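Procedure 15, Revision C

The transfer rule ran to 21 lines, and Nighat Sethi had written all of them. Tariq Awan read it aloud at the bench on 14th May, before the first run.

"Clause one. The arm enters the basket from above and stops over the pile."

"Hold there until the check returns," Sethi said.
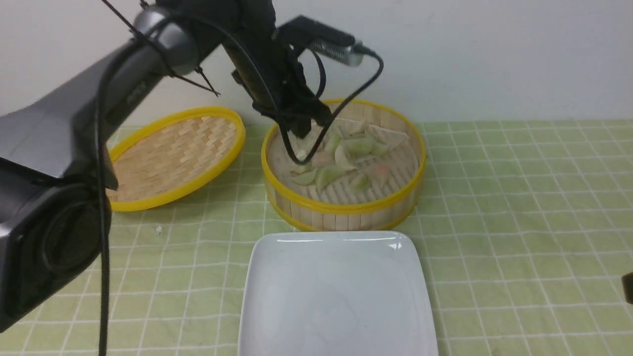 Awan waited. The check returned in 200 milliseconds. Skella's previous draft had skipped the hold, and the inspectors at Eria had sent it back in January with a single word in the margin: Why?

"Clause two. The fingers go in. Force stays under the wrapper limit."

"Whose limit?"

"Owino's. They tested 2,000 dumplings."

"Boiled?"

He turned the page over. The back was blank – he wrote a question mark on it.
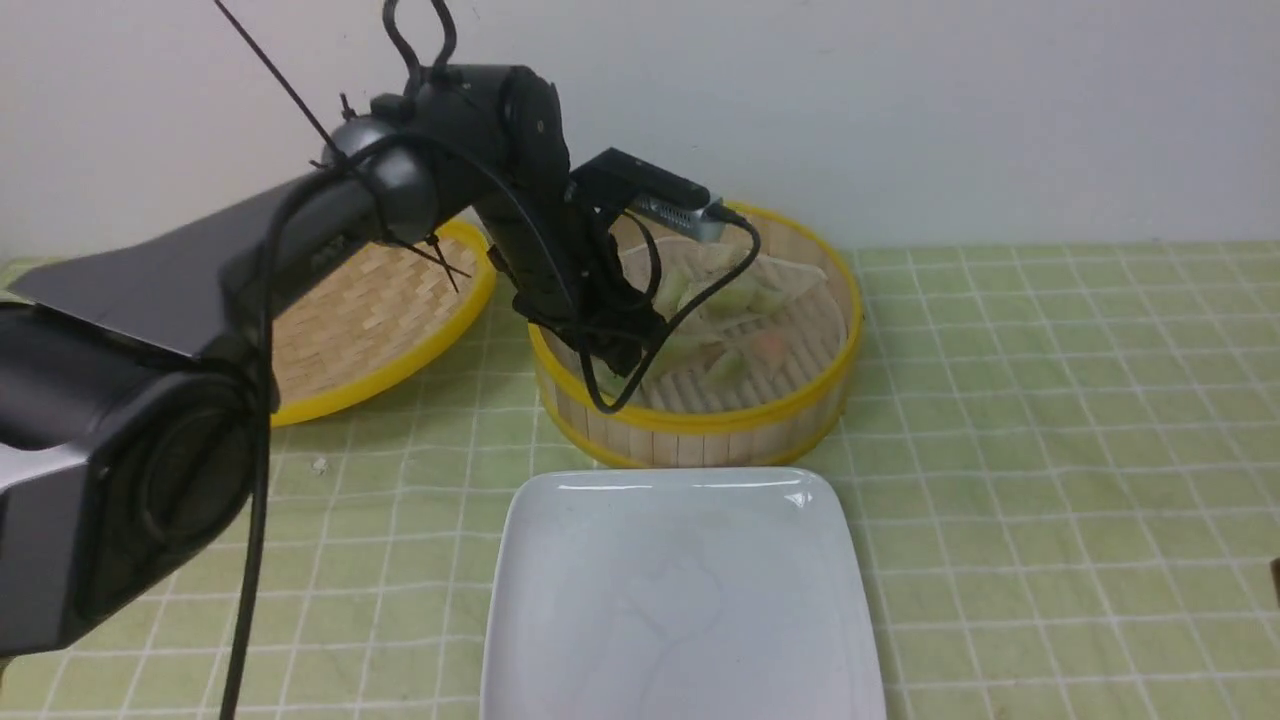
Clause three: closure

Fingers shall be confirmed closed before any lateral motion. Sethi had argued for "shall." Awan had wanted "should," on the grounds that a missed grasp harmed no one.

"It harms the log," she said. "A closed gripper and a full gripper read the same unless you look."

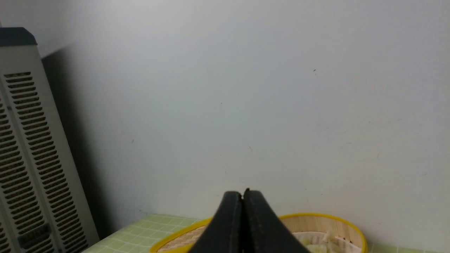 Fingers closed at the basket, wrist view.

He changed the word. Then he read clause four, which dealt with the plate, and clause five, which dealt with crumbs.

"There's one on the cloth," he said.

"Is it in the path?"

"The clause doesn't say path. It says surface."

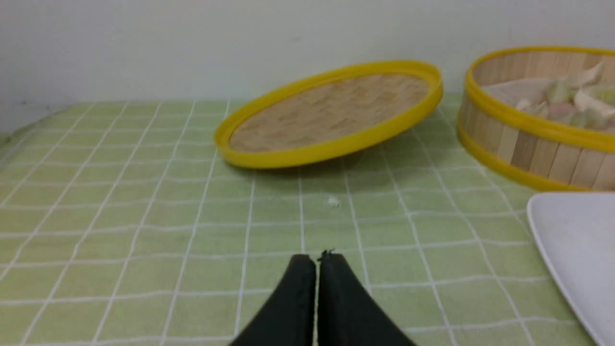 Sethi took the page from him and read the clause twice. Under the wording she had defended for most of the winter, the run was void.

"Log it," she said.

Awan logged it. In the field marked Cause he typed "crumb," and in the field marked Author he typed her name.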